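Scripted vs teleop demos for sim pick and place, how many is enough?
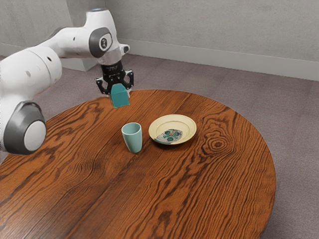 Teal block in the gripper, cup and plate on the table.

horel_bay
Working on a tabletop set in sim. Task is put the block on the plate without touching the cup. I've got 61 teleop demos and a scripted planner that can make 2000 overnight. Policy trained on the 61 does the job but stalls near the plate rim. Trained on scripted only, it goes stiff as soon as the cup moves. Has anyone mixed the two and got something useful?

plornon
How are you randomising? If the plate only shifts a few centimetres, 2000 scripted runs is the same run 2000 times.

horel_bay
Cup and plate positions, plate rotation, block start pose. Table texture is fixed for now. Walls and carpet too.

jato_k
I'd fix the texture first. That wood has a big knot in it, right of centre, and strong grain. We had a policy that used a mark on the bench as a landmark. Looked great until we swapped the bench.

agbayani
Disagree. Texture matters if you're going to real hardware. If this stays in sim you're making the problem harder for nothing. The stall at the rim sounds like operator pauses in the teleop data. Trim the idle steps and retrain before you generate anything else.

jato_k
He didn't say it stays in sim.

horel_bay
Real arm in November if the lab time comes through. So no, it doesn't stay in sim.

agbayani
Fair enough, randomise it then. I'd still trim first — it's an afternoon's work.

plornon
On the mix, we used 400 scripted with all our teleop and weighted the sampling so each batch was half and half. Past 400 the scripted motion took over and we lost the corrections. Different task though, drawer opening.

jato_k
Also check your grasp height. You're holding the block up near the slanted part. Ours slipped on sloped faces once friction was randomised.

horel_bay
Trimmed idle steps under a velocity threshold, kept the gripper close and open. Rim stall is mostly gone, 2 left in the eval set. Doing the textures Tuesday and then the 400 mix. Grasp height I haven't touched.

agbayani
What threshold?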